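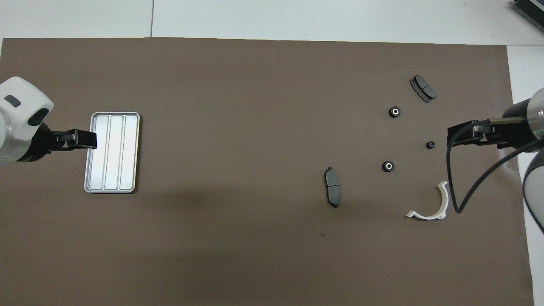

Three-compartment metal tray with two brake pads and rubber bushings on the bench mat.

Urkside Parts Returns: Loose Pads and Bushings FAQ

Scope

These answers apply to brake pads and rubber bushings that arrive at the returns bench without their original packaging. Boxed parts go directly to the stock desk. Calipers, rotors and complete control arms are covered on a separate page.

What goes in the tray and what stays on the mat?

The tray is for parts that have been identified. Anything still to be identified stays on the mat. Long parts such as pads can go in any compartment, provided the compartment holds one part number only. Do not place a pad and a bushing in the same compartment, even if they came from the same customer. Tip the tray out and wipe it before starting a new return.

Why is the mat brown?

The mat was chosen by Joar Strand when the benches were refitted. Black rubber and dark gray brake pads can be seen against it, and it shows brake dust less than the white tabletop does. Staff who prefer a lighter surface for reading stamped numbers may use the strip of bare table beside the mat. Do not leave pads there. The backing plate edges scratch the top.

How do I identify a loose brake pad?

Work in this order:

Backing plate number, if stamped or printed
Overall length and height, measured on the backing plate
Position and shape of the locating ears
Slot or groove in the friction material
Wear indicator, if fitted

Enter the values in the lookup sheet. If more than one part number matches, record all of them and set the pad aside for Puspita Khoo. Do not select the most common number by default. Several pads in the catalog share a backing plate and differ only in compound, and the lookup sheet cannot separate them by size.

Does the groove tell me how worn the pad is?

Only in part. On many pads the groove was cut to nearly the full depth of the friction material, and a shallow groove means a worn pad. On others it was shallow when new. Measure the friction material with the depth gauge at both ends and record the lower reading. A difference between the two ends is taper wear and must be entered in the notes field.

Can pads be stacked?

No. Friction surfaces pick up grit from the backing plate above. Lay pads flat with the friction material up, or stand them on the long edge if both faces need to be checked. 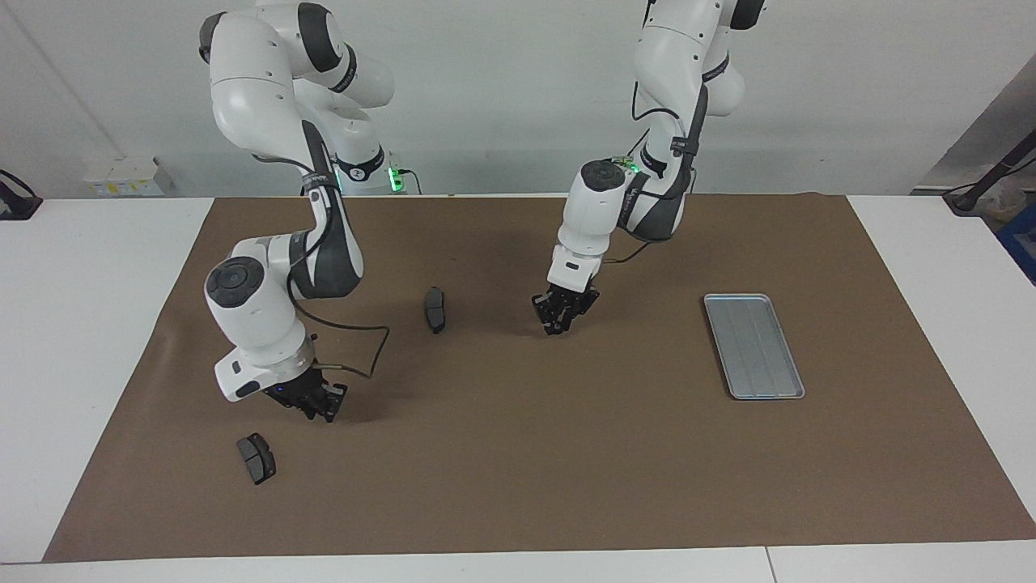
A pad left on its edge falls over easily when the bench is bumped, and chipped corners found after check-in are charged to the bench. Return it to the flat position as soon as both faces have been read.

How are bushings measured?

Four values are required: outside diameter, bore diameter, length of the inner sleeve and length of the rubber. The inner sleeve is usually longer than the rubber on one or both ends, so the two lengths are not interchangeable. Use the caliper with the narrow jaws for the bore. Measure the rubber without squeezing it. Light contact is enough, and pressing harder gives a low reading.

Two bushings look the same but one is smaller. Is that an error?

Usually not. Many suspension kits use a different size at the front and rear of the same arm. Check both against the kit list before reporting a mismatch. If the kit list shows one size only, record the second size as a foreign part and use reason code 46.

The metal center is bright. Does that mean the bushing is new?

No. A bright sleeve may have been cleaned, or polished by movement against a bolt. Look at the rubber where it meets the sleeve. Cracks, separation or oil swelling are grounds for rejection whatever the condition of the metal. Inspect the ends of the sleeve for witness marks from a washer. A bushing with witness marks is classed as used.

May I clean parts before checking them?

Dry brush only. Brush over the extraction tray, never over the mat, and do not use compressed air on pads. Do not apply brake cleaner to bushings. If a number cannot be read after brushing, record it as illegible.

Where do finished parts go?

Accepted pads: shelf 131
Accepted bushings: shelf 208
Rejected parts of either type: the Firby bin under the bench
Parts awaiting a decision: stay in the tray, with the tray labeled

Labels are printed on Jääskeläinen stock, the roll with the gray core. The Barodico labels bought in September do not hold on oily rubber and are to be used on cartons only.

What if a return contains one pad from a set of four?

Check it in as a single and use reason code 237. Single pads are not resold. They are kept for reference until the customer has been contacted, then scrapped. Do not make up a set from singles, including singles with identical part numbers and the same measured thickness.

How long can parts stay on the bench?

Until the end of the shift. The mat is cleared and wiped at 5:30 p.m. Parts that have not been identified by then go into a labeled tray on the holding rack. The rack is reviewed on Thursday morning by Miroslava Charvát.

Who do I contact?

Lookup sheet and part number conflicts: Puspita Khoo
Reason codes and customer contact: Dewanti Latuheru
Gauges, calipers and replacement trays: Joar Strand
Holding rack: Miroslava Charvát

Calipers that do not return to zero should be handed in the same day with a note of the last return measured.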